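# Stuffed Citrus Tea: Questions I Keep Getting

I've sold and drunk dark tea packed inside dried citrus peel for long enough to be tired of most of what's said about it. These are the questions that come in by email, with the answers I'd give a friend.

### Does it help you lose weight?

I doubt it. Every seller has a story about an uncle. Teresa Buckley sent me a leaflet last December promising a smaller waist in one box. It named no study and no author. Drink it if you like the taste.

### Is older always better?

Older is always more expensive. I've had peel sold to me as very old that tasted like a damp closet, and young stuff I'd happily buy again. A year printed on a wrapper is ink. Ask the seller where it was stored and who stored it, and see how fast the subject changes.

### What should I pay?

Less than you're being asked. The Ormont gift tin was listed at $101 when I wrote the first version of this page (8/11/18), and most of that was tin. Loose ones from Ranjbar, my usual shop, cost a fraction of it, and in a blind cup Babak Kiani and I couldn't agree on which was which.

### Do I break up the peel or leave it whole?

People get heated over this. The purists say whole, with hot water poured straight in. I've tried both and the whole one takes forever to give up any flavor. I snap off a thumbnail of peel, add a pinch of the filling and put the rest away.

### Is it supposed to look like that inside?

Color proves very little. Fillings vary a lot, and some sellers mix in herbs or other dried bits without saying so on the label. Dried stuff can be crumpled, stringy or patchy and still be fine.

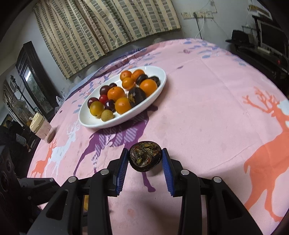
### How do I know it isn't moldy?

Smell it first. Musty and sour is bad; earthy and orangey is what you paid for. Fuzz of any color goes in the trash. I've been told that white fuzz is "golden flowers" and a sign of quality. Bijan Vahidi believes this. I don't, and I've stopped drinking tea at his house.

### Do I need the special storage jar?

No. Solari will sell you a clay one that "breathes." A paper bag in a dry cupboard, away from the spices, has done the job for me.

### Should I rinse it?

Yes, once, with boiling water, and pour that off. Five seconds is plenty.

### How many times can I steep it?

The box says 15. I get six before it tastes like warm water with a memory of orange. Brittany Campbell claims ten, but she lets each one sit while she answers the phone.

### Can I drink it with my medication?

Ask a pharmacist. Citrus peel and tea can both interfere with some drugs, and a tea seller, me included, is the wrong person to tell you which ones.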